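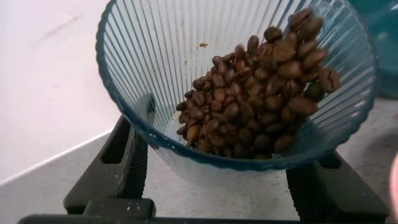 焙煎したコーヒー豆、透明な青いカップに入れたところ

くらしの質問ひろば > 食べもの・飲みもの > コーヒー
受付中の質問 回答2件

コーヒー豆の保存は冷凍と常温のどちらがよいですか。買ってから味が弱くなるのが早いと感じます。

いつも参考にさせていただいております。日本語は勉強中ですので、おかしい表現がありましたらお許しください。

家でコーヒー豆を挽いて、ペーパーフィルターで淹れています。日本に来る前はBrinusbridgeという町に住んでいました。そこは一年を通して涼しくて、空気も乾いていましたので、豆の保存について考えたことがありませんでした。紙の袋のまま台所の棚に置いて、袋の口を洗濯ばさみでとめるだけでした。それでも最後の一杯までおいしく飲めたと記憶しています。

今の住まいでは同じやり方がうまくいきません。Mfaumeという店で、一袋1228円の豆を買っています。店の方は親切で、いつも焙煎した日を袋に書いてくださいます。買ってきた日は、袋を開けると部屋ににおいが広がり、お湯を注ぐと粉がよくふくらみます。ところが10日たつと、ふくらみがほとんどなくなります。味は、すっぱいとも苦いとも言えない、平らな味になります。家族は「違いがわからない」と言いますが、私にはわかります。

豆は中煎りと深煎りの間くらいで、表面に少しつやがあります。油が出ている豆は早く古くなると、以前どこかで読みました。それが本当かどうかも教えていただきたいです。

今までに試したことを書きます。

はじめに、Caveoというふた付きの保存容器を買いました。ふたを押すと中の空気が少し抜ける仕組みの物です。棚に置いて使いました。紙の袋より良くなった気がしますが、値段ほどの差はないように思いました。

次に、冷蔵庫に入れました。これは失敗でした。冷蔵庫にはキムチと、切ったねぎが入っていました。コーヒーを飲んだとき、最初は気のせいだと思いましたが、二日目に家族のほうから「ねぎ?」と聞かれました。容器のふたをきちんと押していなかった可能性があります。でも、また試す勇気がありません。

冷凍はまだ試していません。知りたいことは次の通りです。

まず、冷凍した豆は、解凍してから挽くべきですか、それとも凍ったまま挽いてもよいですか。ミルはZatura の手回しの物です。凍った豆で刃が傷むのではないかと心配しています。

それから、一袋を全部まとめて冷凍して、毎日そこから取り出すという使い方でも問題ありませんか。小分けにするのが良いと聞きますが、袋をたくさん使うのはもったいないと感じます。

最後に、夏だけ冷凍して、冬は常温という考え方は正しいでしょうか。今は10月で、ちょうど迷う季節です。朝の台所は涼しいのですが、昼は日が入ってかなり暖かくなります。

一回に使う豆は20グラムです。朝に一杯、休みの日は午後にも淹れます。量が少ないので、一袋を飲み終わるまでに時間がかかります。小さい袋を買えばよいと言われるかもしれませんが、Mfaumeでは小さい袋の種類が限られていて、私の好きな豆は大きい袋しかありません。

よろしくお願いいたします。

補足

読んでくださった方がすでにいらっしゃるようなので、補足を書きます。

淹れる道具は円すい形のドリッパーです。お湯の温度は温度計で計っていません。沸騰したあと、ポットのふたを開けて少し待ちます。水は水道水です。買った日の豆と古い豆で淹れ方は変えていませんので、原因は豆の側にあると考えました。ただし、思い込みかもしれません。

台所の棚はガスコンロのすぐ上にあります。書きながら、これも良くないのではないかと思いはじめました。ほかの場所は、流しの下と、廊下の物入れがあります。流しの下は湿気があるので、豆には向かないと思います。廊下の物入れは暗くて涼しいのですが、靴の手入れの道具も入っています。

それから、豆の量り方についても一つ聞かせてください。今は容器から直接ミルに入れて、目で見て決めています。先に小さいカップに出して、はかりで量るほうが良いでしょうか。同じ20グラムのつもりで、日によって違っているのかもしれません。

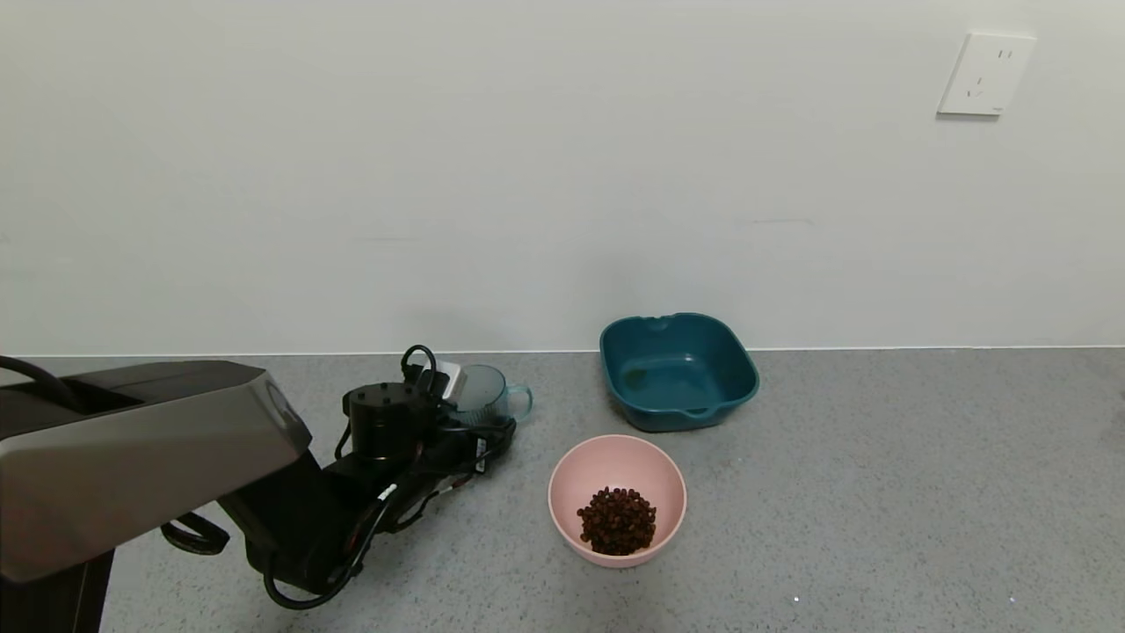 はじめまして。私も日本語が母語ではありませんが、冷凍保存を何年か続けていますので、わかる範囲で回答いたします。長くなります。

結論から申しますと、一袋を飲み終わるのに2週間より長くかかるのでしたら、私は冷凍をおすすめします。短い期間で飲み終わるのでしたら、常温で、暗くて涼しい所に置けば十分だと思います。質問者さんの場合は飲む量が少ないので、冷凍に向いていると思います。

コーヒー豆が古くなる理由は、空気(酸素)、湿気、熱、光だと言われています。このうち一番早く直せるのは、熱だと思います。補足に、棚がコンロの上にあると書いてありました。どうか今日のうちに別の所へ移してください。コンロの上は、料理をするたびに温まって、湯気も上がります。冷凍するかどうかを決める前に、これだけで味が変わるかもしれません。

油の件ですが、読まれたことは大体正しいと思います。深く焙煎した豆は、中の油が表面に出やすくなります。表面の油は空気にふれますので、浅い焙煎の豆より早く香りが落ちる傾向があります。でも、少しつやがあるという程度でしたら普通のことで、古いという意味にはなりません。べたべたして容器の内側に油がつき、その油から古いてんぷら油のようなにおいがするときは、古くなったしるしと考えてよいと思います。容器の油は次の豆にもうつりますから、豆を入れ替えるときに、洗剤で洗って、完全に乾かしてください。私は乾かすのを急いで、水が残ったまま豆を入れてしまったことがあります。その一袋は残念な味でした。

冷凍の方法を説明いたします。

買ってきたら、すぐに使う分を少しだけ残して、あとは小分けにします。私は一回分ずつ分けるのをやめて、五回分ずつにしています。質問者さんの量でも、一つの袋がそれほど大きくなりません。ジッパーの付いた袋に入れて、手で押して空気をできるだけ出し、それをもう一枚の大きい袋にまとめて入れます。内側の袋は、破れたり油で汚れたりするまで、何回も使います。もったいないというお気持ちはよくわかりますが、洗って乾かせばかなり長く使えます。

冷凍庫から出した袋は、その日から常温で使います。ここが一番大切なところです。出した袋が室温になるまで、口を開けないでください。冷たい豆に暖かい空気がふれますと、豆の表面に水の粒がつきます。夏に冷たいビールの缶がぬれるのと同じです。私は寝る前に冷凍庫から出して、台所に置いておき、朝になってから開けます。一度常温に戻した豆は、もう冷凍庫に戻しません。

一袋をまとめて冷凍し、毎日そこから取り出すという使い方は、できないことはありません。出す時間を本当に短くして、すぐに口を閉じて戻すのでしたら、コンロの上の棚よりずっと良い結果になるはずです。私も最初の一年はそうしていました。でも、朝はねむいので、袋を出したまま電話に出たり、パンを焼いたりしてしまいます。小分けにしたのは、自分の性格のためです。

凍ったまま挽くことについては、凍った豆でも挽けます。豆には水分があまりありませんので、氷のように固くはなりません。かえって割れやすくなり、軽く回る感じがします。Zaturaのミルを私は持っていませんので、刃のことははっきり言えません。説明書に「冷凍した豆は使わないでください」と書いてある製品もあるそうです。一度、説明書を確認なさってください。もし書いてなくても、心配でしたら、常温に戻してから挽けば問題ありません。味の違いは、私の舌ではわかりませんでした。

夏と冬の使い分けは、よい考えだと思います。私は梅雨の前から冷凍を始めて、暖房を使う時期にまた考えます。冬でも、暖房の入った部屋はかなり暖かいです。10月でしたら、廊下の物入れの温度が良いかもしれません。ただ、靴のクリームのにおいは強いですから、ねぎの次に靴のにおいのコーヒーになると大変です。Caveoの容器のふたをしっかり押して、さらに離れた段に置くか、靴の道具のほうを別の箱に入れるのはいかがでしょうか。

冷蔵庫については、やめてよいと思います。開け閉めが多く、においの強い食べ物が多いので、私も使いません。冷凍庫もにおいが全然ないわけではありません。袋を二重にしているのは、そのためでもあります。

量り方についてです。はかりがあるのでしたら、ぜひ先に小さい入れ物に出して量ってください。豆は焙煎の深さによって重さが違います。深い焙煎の豆は軽くてふくらんでいますから、見た目が同じ量でも、重さは少なくなります。目で見て決めていますと、袋を替えたときに味が薄くなったり濃くなったりします。もしかすると、味が平らになるという問題の一部は、ここにあるかもしれません。袋の残りが減ってくると、もったいない気持ちで少なめに入れてしまうということも、私にはありました。

入れ物は何でもかまいません。プラスチックのカップですと、静電気で豆の薄い皮がくっつくことがあります。気になる場合は、豆にほんの少しだけ水をつけて混ぜてから挽く方法があります。スプーンの柄の先を水でぬらして、それで豆を混ぜるだけで足ります。挽く直前の豆だけにしてください。保存する豆をぬらすと、もちろん悪くなります。

最後に、古くなった豆の淹れ方も書いておきます。ふくらみがなくなった豆は、少し細かく挽いて、お湯の温度を少し高くすると、味が出やすくなります。新しい豆と同じにはなりませんが、捨てるよりは良いです。牛乳を入れる飲み方に回すのも良いと思います。

以上、ご参考になりましたら幸いです。

質問者からのお礼

とても丁寧な回答をくださり、ありがとうございます。昨晩、豆を全部コンロの上から移しました。棚の板をさわりましたら、料理のあとで本当に温かかったです。今まで気がつきませんでした。

量り方も試しました。目で見て20グラムだと思った豆が、はかりでは足りませんでした。恥ずかしいですが、続けて試したら毎回足りませんでした。これでは薄くて当然です。新しい袋を買ったら、半分を五回分ずつに分けて冷凍し、残りの半分を常温に置いて、飲み比べてみるつもりです。

ミルの説明書は、引っ越しのときになくしたようで見つかりません。しばらくは常温に戻してから挽きます。もう一つだけお聞きしたいのですが、五回分の袋を常温に出したあと、それはCaveoの容器に移すほうが良いですか。それともジッパーの袋のままで良いですか。

上の方への返信

袋のままで大丈夫だと思います。五回分は少ないので、大きい容器に入れますと、容器の中の空気のほうが多くなってしまいます。ふたを押して空気が抜けるといっても、全部は抜けません。袋でしたら、使うたびに手で空気を出せます。容器は、常温に置くほうの半分に使ってください。

もう一つの回答

私は冷凍しません。めんどうだからです。

豆は飲める分だけ買うのが一番良いです。店で「半分だけください」と頼んでみましたか。小さい袋が棚になくても、量り売りをしてくれる店があります。私の近所の店は、頼んだら半分を店で預かって、次の週に渡してくれました。Mfaumeがそうしてくれるかは知りません。聞くだけなら無料です。

あとは、友だちと一袋を分けるとか。

ふくらまないからまずい、というのも少し違うと思います。ふくらむのは焙煎したときのガスです。焙煎してすぐの豆はガスが多すぎて、私はあまり好きではありません。何日か置いたくらいのほうが味が落ち着きます。10日で平らな味になるというのは、ちょっと早いと思いますから、やはり置いた場所の熱ではないですか。

質問者からのお礼

ありがとうございます。店で頼むことは考えていませんでした。日本の店で、決まった量と違う注文をするのは失礼だと思っていました。次に行くとき、「半分にしていただくことはできますか」と聞いてみます。この言い方で丁寧でしょうか。

友だちはみんなお茶を飲みます。

上の方への返信

その言い方で丁寧です。空いている時間に行くといいですよ。

この質問に回答するにはログインが必要です。

関連する質問
コーヒーミルの刃は水で洗ってもよいですか
豆を挽くと粉が飛びちって困ります
紙フィルターの紙のにおいが気になります
冷凍庫のにおいをとる方法を教えてください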